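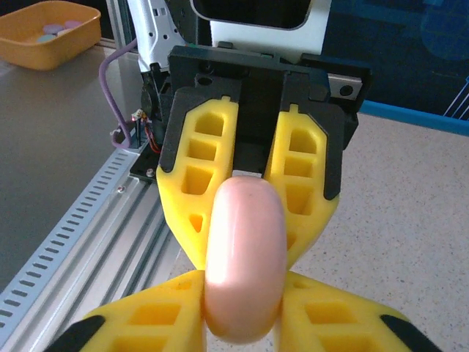 When should the first gripper let go of the part in a two-arm handover?
Only after the second gripper has a stable hold, and the controller needs a separate check for this. A closed command on the second gripper is no proof of a hold, so the release must wait for a measured value.

Home Course Notes Labs Software Contact

November
Wilma Tennant
Handout 6: Handover control with two soft grippers

In the last handout we planned a motion for one arm. Now we have two arms which hold the same object for a short time, and the software must treat this time as its own state. In our code it is called SHARED. The other states are APPROACH, CLOSE and RETREAT. Please use the same names in your lab code, otherwise the Multier log viewer will not color the states correctly.

Perception during the approach

The wrist camera gives the position of the object, but the fingers of the camera's own arm cover a part of it. With the pink test piece there is one more difficulty. Its surface is smooth and a little glossy, so a white highlight appears on it, and a simple color threshold makes a hole in the mask at this place. Fill the mask before you compute the long axis. The ends are rounded, so do not look for corners. Fit a line through the middle of the filled mask and take the two end points from the line.

The other gripper has yellow fingers too. If you segment by yellow only, you get both pairs in one result. In Jilusham the function own_finger_mask removes the fingers of the camera's own arm, and you call it before the segmentation.

Control in the SHARED state

Both arms are position controlled during the approach. If both stay stiff after the second gripper closes, a small calibration error becomes a force on the object. Soft fingers with open cells bend and take a part of this error, but please do not depend on it. Make the receiving arm compliant along the long axis and across it, and keep the giving arm stiff. For the lab the limit is 4 newtons in every direction. Over the limit, the state machine goes back to APPROACH and the receiving gripper opens.

The release condition is true when the finger position of the receiving gripper has not changed for 19 control cycles. Students often ask why one cycle is not enough. The fingers continue to bend after the motor has stopped, and the first reading is taken too early.

Preparation for the lab

Read the chapter by Leckie on compliant motion, without the proofs. Run the Imville simulation with the standard settings and save the log. Then set the calibration error to 6 millimeters and run it again. Bring both logs, and mark in each one the cycle where SHARED begins.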